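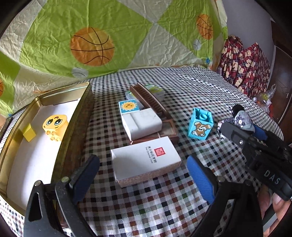 The table, with the tin open.

Talking about the Plonham searchlight post, 9/11/18

She was eleven when the searchlight came to Plonham. She is very clear on this, and on most things. "It came up the hill on a truck, and the truck got stuck by the chapel, and half the school went to look. We got in trouble for it."

I've been trying to pin down the Plonham post for the local history page for a while. Not a lot on paper. One line in a parish book, a rent receipt for the field, a rough map where someone has written "light" and an arrow. So when a reader wrote in to say her aunt had lived next to it for most of the war, I drove over the same week. No names, the aunt asked for that, and fair enough.

First thing, the location. I had it in the field behind Menon Farm. Wrong. "No, no. Menon was the cookhouse. The light was across the lane, on the high side, where the water tank is now." She drew it for me on the back of an envelope. Lane, gate, light, then the huts in a row below. The generator was kept well away from the light, down by the hedge. "You heard it before anything. Before the siren some nights. My mother used to say, there goes the generator, get your shoes on."

How many men? She thinks 11, changing all the time. Mostly from a long way off. They bought eggs from her mother and one of them mended the kitchen clock, badly. "It struck four at every hour after that. We kept it for years."

I asked about the night of the plane, as everybody in Plonham has a version. Hers is short. September, clear, a lot of noise over toward Trutau. The light came on and swung twice. "Then it stopped and just stayed there, and there was something in it. Very small. Like a moth. I didn't see it come down. People say they did, but they were under the stairs same as us." She was at the landing window when she should of been under the stairs too. Her brother told on her.

The parish book gives 42 incendiaries on the Trutau side that night, mostly in beet fields. She hadn't heard the number before. "I'd have said more. But we only found the one." Found where? "In the ditch. Burned out, just the fins. My brother swapped it for a bicycle pump."

On the Home Guard she was less sure. They had a hut at the Plostus crossroads and drilled in the yard of the mill, which I did have already. Whether they had anything to do with the searchlight men she couldn't say. "They didn't mix much. Our lot had their own ideas." Her father was in it for a time. He walked to Plostus and back two nights a week, after work, and slept in his chair the next day. No photos of him in uniform, she's looked.

One more correction. The blast wall at the school is always said to be army built. It was the bricklayer from Trutau and his two sons, paid by the parish. She carried them tea. I checked later and there is a payment for it in the accounts, under repairs, wich is why I'd missed it.

And the end of it? "They just went. One day there was a truck, then no huts. I think it was before the summer but I couldn't swear." The concrete base stayed and the kids played on it - ships, mostly. It was broken up when the tank went in. She thinks some lumps of it are still in the hedge bottom. I had a quick look on the way home, too many nettles. Will go back in winter.

Still wanted: the unit number. Somebody has told me 301 and somebody else 477, and neither could say where they got it. Also anything on the second light, if there was one. She says yes, over past Plostus, you could see the two beams cross. Her cousin, on the phone while I was there, says no such thing. If you have family letters with a Plonham address on them please get in touch through the contact page, the postmark dates alone would help.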